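# Besuch bei Hakance: Wie Klebeband gemacht wird

5.12.24, aufgeschrieben für die Mitglieder vom Buchbindekreis

Wir sind mit dem frühen Zug nach Pada gefahren und waren zu acht. Die Firma Hakance liegt hinter dem Güterbahnhof, der Weg ist nicht gut beschildert. Frau Ivana Jara aus der Beschichtung hat uns am Tor abgeholt und jedem einen Besucherausweis und Gehörschutz gegeben. Schmuck und Schals mussten im Büro bleiben.

Zuerst gab es Kaffee und einen kurzen Vortrag. Hakance stellt 123 Sorten Klebeband her, die meisten für Verpackung und Elektriker, einige wenige für Papierarbeiten. Für unseren Kreis waren natürlich die letzten am interessantesten. Frau Jara hat sehr ruhig gesprochen, sodass auch ich fast alles verstanden habe. Nur das Wort „Trennlack“ musste ich mir aufschreiben und zu Hause nachschlagen.

## Die Beschichtung

In der ersten Halle läuft das Trägermaterial von einer grossen Rolle über viele Walzen. Diese Rolle heisst Mutterrolle und hat 1000 Meter Länge. Der Klebstoff wird als dünne Schicht aufgetragen, danach geht die Bahn durch einen langen Trockenkanal. Es riecht süsslich, aber nicht so stark, wie ich erwartet hatte. Siamak Vahidi bedient dort die Anlage, seit 14 Jahren schon. Er hat uns gezeigt, wie er mit dem Daumen prüft, ob die Klebkraft stimmt. Natürlich gibt es dafür auch ein Messgerät, und der Daumen steht nicht im Protokoll.

Jemand von uns fragte, warum altes Band manchmal schmiert. Herr Vahidi hat erklärt, dass der Klebstoff bei Wärme weich wird und am Rand herauswandert. Man soll die Rollen kühl und liegend lagern, auch im August, wenn die Werkstatt unter dem Dach sehr warm ist. Bei mir stehen sie alle am Fenster.

## Schneiden und Reissen

In der zweiten Halle werden die breiten Rollen geschnitten. Die Schneidmaschine trägt den Namen Vemo und ist so laut, dass man sich nur mit den Händen verständigen kann. Die Messer wechselt man am Ende jeder Schicht. Ein stumpfes Messer macht einen rauen Rand, und an diesem Rand beginnt später der Riss.

Danach durften wir selbst probieren. Gewebeband lässt sich mit der Hand quer reissen, aber nur mit einem kurzen Ruck. Wer langsam zieht, bekommt Fransen. Ich habe viele Fransen bekommen. Beim Folienband braucht man eine Schere oder einen Abroller mit Zähnen.

## Praktisches

Das Mittagessen haben wir im Gasthaus Sepúlveda genommen, gegenüber vom Werkstor. Die Linsensuppe war gut, auf die Rechnung haben wir lange gewartet. Führungen gibt es für Gruppen nach Anmeldung, Kinder erst ab der Oberstufe. Fotografieren ist in der Beschichtung verboten.

Die Muster, die wir bekommen haben, bringe ich zum nächsten Treffen mit.

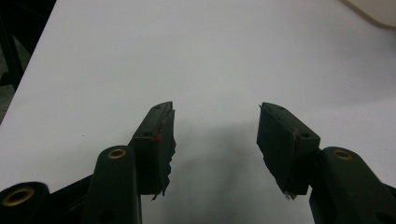
*Schwarzes Klebeband mit ausgefranstem, gerissenem Rand.*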